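Solomiia Harasym
@solomiiaharasym

Okay, long one, get a drink. I've spent this whole week sorting out the hot drinks corner and I have Feelings about electric kettles now, which is not who I thought I'd be in August 2025.

It started because my old Lividano gave up. I had it for years and it owed me nothing, bless it, but the lid stopped clicking shut and I was holding it down with a wooden spoon every morning (I know, I know).

So I went looking, and oh my goodness, there are so many. The Braveck was 90 dollars and lovely to look at, but the handle sat so close to the body that I kept brushing my knuckles on it in the store. Stolledeck makes a squat little one I nearly bought twice.

What I care about, in case you're shopping too: a wide opening so I can get my hand in with a sponge, a handle with real room in it, and a cord long enough that I don't have to move the whole table closer to the wall!

Also I will always go for shiny. My mother polished hers with a dry dish towel every night before bed and I've turned into her completely, fingerprints drive me up the wall.

Big shiny dome, pale handle, round cream table. I'm a happy woman.

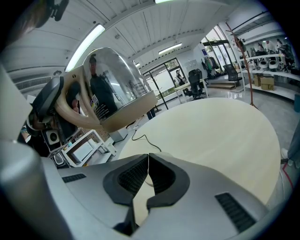 Minh Ông: Shiny is gorgeous until you have hard water. Mine spotted up in a week and I went back to brushed steel in May. Do you descale with vinegar or the packets?

Vinegar, always! Half vinegar, half water, bring it to a boil, leave it while you fold the laundry, then rinse it 3 times or your tea will taste like a salad. For the outside I just use a barely damp cloth and then a dry one right after.

Next up is the mug situation, and I'm going to need a lot of encouragement for that one, so please send me your shelf ideas. I love all of my mugs and they do not fit.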